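Subject: Re: [peltik-users] grip tape on the Peltik hand tool

Dennis Tanui wrote:
> My right finger keeps slipping after 60 grabs or so.
> Do you tape both sides? And how wide do you open them
> before you zero?

Hi Dennis,

I only tape the right one! The left stays bare so I can get at the little hole near the corner. Mine's wrinkled and has a frayed tab hanging off the bottom, but I've been lazy - it still holds, and I swap it at 100 grabs anyway.

As for zeroing, I do it like this:

1. Fingers spread far apart over the white table, lamp at the back.

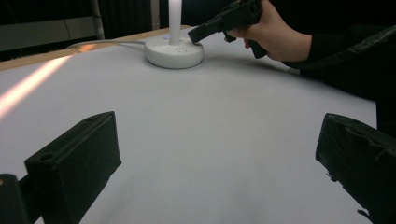
2. Squeeze the trigger slowly until the fingers touch, then let go. If the readout says 991 or less, do it over.

3. Write the number on the handle.

Kiren has spare tape if you run out.

Tu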